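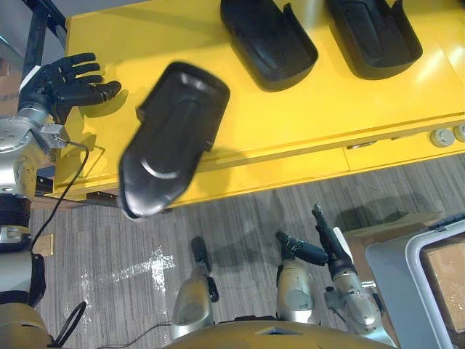
1. Background and task

This report covers the practical half of our project on working rules for people who share a table with a two-armed robot. The course is Applied Automation 2 at Brivthorpe. The site was the assembly room at Zaltgate, which let us sit in, read the log and suggest changes to its house rules between September and the end of the term. The handling task is simple. Black molded parts go between a yellow table and bins on the floor, and they come in and out of cardboard boxes. People work in the same space for loading, checking and clearing up.

The room already had rules. They were written for a different job, at a site in Wastberg, and copied over when the work moved. We call them the Wastberg sheet in this report. The sheet had 17 rules on two pages. Our task was to find out which of them were being followed, which were being skipped and which no longer fit, and then to write a shorter sheet that fits the room.

We did not do a risk assessment. That belongs to Zaltgate and has to be signed by someone qualified to sign it. We also did not test the stop circuit or measure contact forces. Everything below is about day-to-day practice: where people stand, what they say before reaching in, what is left on the floor, and what gets written down.

2. How we worked

We used three sources. The first was the shift log, which is kept in a program called Petek. Anyone in the room can add an entry, and each entry has a time, a short text and one of six tags (stop, drop, reach-in, handover, floor, other). We were given 1,316 entries with the names removed. The second was our own notes from sitting in the room. The third was a short set of talks with the people who run the sessions.

We read every entry and gave it a rule number from the Wastberg sheet if one applied. Two of us did this separately for the first batch and then compared. We disagreed mostly on the tags "reach-in" and "handover", because people use them for the same thing. A person who puts a part into the robot's hand will log it as either one. We decided to treat it as a handover if the robot was meant to end up holding the part, and as a reach-in for everything else. After that we disagreed much less.

The log is not complete and we should say so here. People write when there is time. A busy hour can have a single entry, and a slow one has several that all say the same thing. So we did not work out any rates from it. We used it to find out what kinds of things happen and what words people use for them.

3. What the sheet said and what people did

3.1 Standing positions

Rule 1 on the Wastberg sheet says that all persons stand behind the line when the arms are powered. The line it means was painted on a concrete floor in another building. The Zaltgate room has carpet. Everyone we talked to had their own idea of where the line would be if there were one, and these ideas did not match. One person used the front edge of the table. Another used the point where an arm at full stretch could not touch her, plus one step.

The second idea is better because it follows the robot and not the furniture. The table can be moved. In the new sheet we wrote: "Know how far both arms reach from where the robot is now. If you are inside that, the operator must know you are there." It is longer than the old rule, but people could repeat it to us afterward, which they could not do with rule 1.

3.2 The floor

The old sheet has one line on this, "keep area tidy". There is more to the floor than that. Bins stand on it, parts go down to it, and so do the arms. A person standing upright tends to look at the tabletop and forget that a hand can be working at shin height on the other side.

We split the line into three rules. Cables on the floor are run along one side only, and that side is agreed on before power-up. Bins are put in place before power-up and are not moved by foot. Packing film goes in the waste as soon as the box is open.

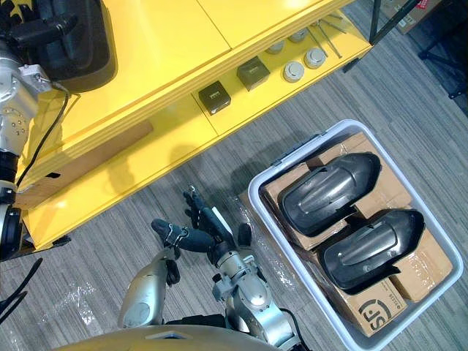

The rule about film caused the most talk. Unpacking happens in short bursts, and the person doing it usually has both hands full, so the film gets put down wherever there is space. A rule that says "as soon as the box is open" asks for a second trip to the waste bin each time. We tried two other wordings. "Before the next run" was too loose, since nobody agreed on what a run was. "Before the arms are powered" was clear but did not cover boxes opened in the middle of a session. We kept the strict wording and asked for a waste bin within arm's reach of the packing spot. Zaltgate agreed to the bin.

Small parts had no rule at all on the old sheet. We added one: pins, rods and other loose metal pieces stay on the lower shelf or in a closed box, and a piece that goes missing is logged under "floor" with its name. It does not matter how small it is.

3.3 Dropped parts

Rule 6 says "do not catch". It is a good rule, short and clear, and we left it as it was. From the log it looks as if people follow it when a part is heavy and forget it when a part is light. A molded cover is light enough that catching it seems harmless – the trouble is that the hand doing the catching is then next to a gripper that has not finished its move.

What rule 6 leaves out is the time after the drop. Who picks the part up, and when? We found four different habits in the talks. We wrote the following steps, and they are now rule 5 on the new sheet.

The operator says "part down".
Both arms are brought to a hold.
The operator says "holding".
One person picks up the part and steps back out of reach.
That person says "clear".
The part is looked over before it goes back on the table. If it is cracked or the rim is bent, it goes in the reject box.

The words matter more than we had thought. Before this, "okay" was used for all three calls, and in our notes we have a case where one person's "okay" about something else was taken as the call to start again. Nothing came of it. It was the main reason for having three different words.

3.4 Camera views

The operator can switch between the head view and the wrist views. The Wastberg sheet does not mention cameras. Several people told us they used the head view to check that the space was free before starting a move. The head view points where the head points, and with the head turned down to the tabletop it does not show who is standing on the far side.

We looked at whether the wrist views could help. They can, up to a point. A wrist camera picks up things low down that the head view misses, but a large part of the picture is taken up by the gripper itself, and it takes practice to tell which way is up. 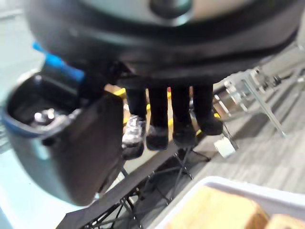 Figure 3. Wrist camera view with the gripper housing at the top, the feet of two people and the black table frame.

Our rule here is that a camera view never counts as a check. The operator looks at the room directly or asks a second person who can see it. The views are for doing the task. Some of the people we talked to thought this was too strict, and one said it would be ignored in a week. We have left it in.

3.5 Reaching in

Here the old sheet had four rules that partly said the same thing. Two of them used the word "zone" and did not say which zone. We replaced all four with one:

Ask, wait for "holding", reach in, say "clear".

It uses the same calls as rule 5. It also covers handovers, which ended our problem with the tags. We suggested to Zaltgate that the two tags be merged in Petek. This has not been done yet.

3.6 Start and end of a session

Rules 14 to 17 on the old sheet are a start-up list. They had been followed well, and we think the reason is that they are short and have a box to tick. We made two changes. The hands are now opened and closed once, empty, before any part is put on the table. The position of the parts on the table is set before power-up, and the person who set them says so out loud.

The end of a session had no rules. We wrote three: arms parked, table cleared, log closed with a name. The last one met with no objection at all, although it is the one we had expected people to skip.

4. Trying out the new sheet

The new sheet has nine rules on one side of paper. It was put up by the table and used for 70 sessions. We sat in on a small share of these and read the log entries for the others. People were told what the new calls were and were asked to log any rule that got in the way, using the tag "other" and the rule number.

The calls were picked up quickly. "Part down" was in use on the first day. "Clear" took longer, because people tended to nod. The rule on cables worked when the same group ran the room all day and worked badly when groups changed over at noon, since the second group had not been there when the side was agreed on. We now have the side written on the whiteboard.

The setting out of parts gave mixed results. With the parts in a line and some space between them, both arms can work without crossing. With the parts close together, operators brought one arm over the other, and then it was hard for a bystander to guess which hand would move next. The sheet does not say how far apart the parts should be. We talked about giving a distance and decided against it, as it depends on the part.

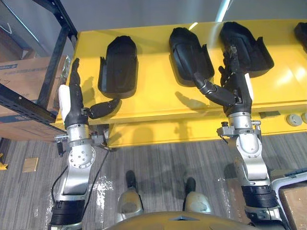
Shota Yoshida read a draft of this section and wrote back that a distance should be given anyway, even a wrong one, because people will argue with a number and fix it, but will not argue with a blank. He also asked why the rule on reaching in does not say which arm must be holding. His own practice is both, always, including the one that is parked.

We agree with the second point and have changed the rule to say "both arms". On the first point we are split. One of us would put in a hand's width and see what happens. The other two would leave it to the person who sets out the parts, as now.

5. Limits

The people in the room knew that we were looking at the rules, and this will have made them more careful. We saw one kind of task with one kind of part. The log was written by the same people whose habits we were asking about. The old and new sheets were also not used under the same conditions: the room had been rearranged between the two periods, with the bins moved nearer to the table, and we cannot tell how much of the difference is due to that.

We had hoped to compare with the Wastberg site, but they no longer do this work.

6. Open items

Merge the tags "reach-in" and "handover" in Petek.
Decide on the distance between parts.
Write a rule for visitors. At present they are told the calls by whoever lets them in.
Check the sheet again when a new part is brought in.
Find a better place for the sheet. It is on the wall behind the operator, who has to turn around to read it.

The full text of both sheets is in Appendix A and our coding notes for the log are in Appendix B.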